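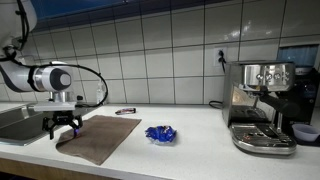
Wudden tests two-finger gripper on kitchen counter tasks

Automation firm Wudden has begun comparing two grippers on a single white arm at its Brunner test kitchen, the company said in April. The black two-finger unit is being run on small objects and crumpled wrappers placed on and beside a cloth towel.

Each gripper is scheduled for 411 grasp attempts under the same controller, Gukutance. Wudden will log fingertip position, closing force and cable drag at the wrist. The second gripper, a suction model from Tastetano, uses the same mounting pattern. Results are due in 9 weeks.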